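Chapter 8
Where Does the Plan Live?

When I started writing software for robot arms, I thought the hard part would be the maths. I had a shelf of books on kinematics and a very clean simulator called Tolton, and in Tolton my planner never missed. Then Desmond Nakamura asked me to point it at a red can on a grey nightstand, and I spent most of August finding out what I'd left out of the model. 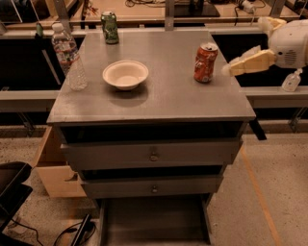
Figure 8.1 The hand short of the red can, with a gap of tabletop still between them.

A pose like the one in Figure 8.1 is what we'll call a pre-grasp. I'm fond of pre-grasps! They give the perception code a last chance to change its mind before the fingers commit, and they split one nasty planning problem into two easier ones. The first is a long reach through free space. The second is a short, nearly straight push towards the target, where you mostly care about not clipping the neighbours - a bowl, a bottle, another can.

My first version threw away the world model the moment the fingers closed. Bad idea. Once an object is held it has to stop being an obstacle and become part of the arm, or the planner will see a collision wherever it looks and refuse to move at all. 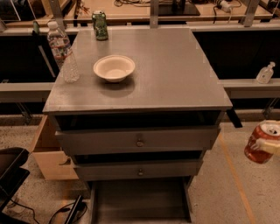
The usual name for this is attaching the object, and in the Senell library we use throughout this book it's a single call. Do read section 8.4 before you trust it, though. The attached shape keeps whatever tilt it had when you made the call, so if the can shifts in the fingers your model is quietly wrong from then on. Cường Ông fixed this for us by re-estimating the pose every 40 planner ticks (he'd have liked 14, but our machine wouldn't keep up).

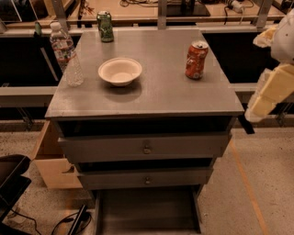
Figure 8.2 Two cans, a bowl and a bottle on the nightstand, with the gripper off to the right.

Try writing down the state in Figure 8.2 yourself, on paper, before you turn the page. Which objects need a full pose, and which could get by with a rough box around them?

8.1 Frames and who owns them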